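Parts > Gearbox and transmission > Technical help > Frequently asked questions

Levell overdrive and propshaft parts: frequently asked questions

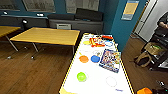 Levell makes replacement propshaft flanges, sliding yokes and overdrive adaptor plates for pre-war and early post-war cars. Most of the questions we receive concern measurement, and most returned parts were ordered from a wrong measurement. Before removing anything, clear a table and lay down something on which the order of the parts can be marked. A plain sheet with circles drawn on it will do, and so will a white activity mat with coloured circles, one circle to each joint or spacer. Begin at the gearbox end and work towards the axle. Write down which colour stands for which position, and keep the note with the parts until the shaft is back in the car.

Which dimensions do you need for a sliding yoke?

We need the spline count, the outside diameter over the splines, the length of the splined portion and the width across the yoke ears. Measure the diameter with a micrometer at the least worn part of the spline, normally the last half inch before the shoulder. A vernier is acceptable for the length. Please do not send dimensions taken from a drawing or a parts list, as several makers altered the spline during production without altering the part number.

How do I measure the length of the propshaft?

With the car standing on its wheels at normal ride height, measure from the gearbox output flange face to the axle pinion flange face. If the car is on stands under the chassis, the axle will hang and the figure will be wrong. State whether the shaft is fitted or removed, and whether the flange gaskets (where used) are included.

My flange has four holes but yours does not line up. Why?

There are two common patterns with four holes. One has the holes on a true square and the other on a rectangle, and by eye they are easily confused. Measure centre to centre along both sides. We can drill a blank flange to either pattern, but we cannot accept a drilled flange back for exchange.

Is the Sison adaptor plate suitable for a gearbox with the early rear cover?

No. The Sison plate is machined for the later cover, which has a deeper spigot. On the early cover the plate will bolt up, but the spigot does not reach its register and the overdrive is then located only by the studs. A spacer ring for the early cover is available under part number 948. It must be fitted with the chamfer facing the gearbox.

What is the difference between the Sison plate and the Hetico plate?

The Sison plate is cast aluminium and requires the standard studs. The Hetico plate is machined from steel, is thinner, and requires the shorter studs supplied with it. The Hetico plate is intended for chassis where the cross-member is close to the overdrive casing. If there is clearance for either, we suggest the Sison plate as it is lighter and costs less.

Do I need to shorten the propshaft when fitting an overdrive?

Yes, in every installation we supply for. The amount depends on the adaptor plate and on the overdrive unit. Fit the complete assembly first, bolt down the mountings, then measure as described above. Shafts cut before a trial fit are the most frequent cause of a second order.

Can you shorten and balance my existing shaft?

We can shorten it if the tube is straight and free from deep pitting. Balancing is carried out with the joints and yoke fitted, so please send the complete shaft. Mark the yoke and tube with paint before separating them. If the marks are lost we will reassemble with the yokes in phase and balance from there.

What lubricant should be used on the sliding joint?

Use a lithium grease with molybdenum disulphide. Apply it sparingly. An overfilled joint can lock hydraulically when the suspension compresses, and the load is then taken by the gearbox rear bearing. Wipe away the excess after the first run and check the dust cap.

There is a vibration after fitting. What should I check?

Check yoke phasing first, then the flange faces for paint, burrs or swarf, then the angle of the gearbox against the angle of the pinion. The two angles should be equal and opposite. A vibration that changes with engine speed when the car is stationary does not come from the propshaft.

Are flange bolts included?

Bolts and locking nuts are included with flanges, but not with yokes. The set can be ordered separately under part number 3238. Locking nuts should not be used twice.

How long does an order take?

Stock parts leave us within two working days. Flanges drilled to order and shortened shafts can take up to 70 days in busy periods. The workshop is closed for part of December, and shafts received during the closure are booked in when we reopen.

Who should I speak to about an unusual gearbox?

Harish Pai deals with adaptor plates and Lucimara Evangelista with propshafts. Please have the gearbox casting number to hand.

Page last revised 12 June 2023

3 comments | 11 shares

Contact us | Copyright Levell | Back to top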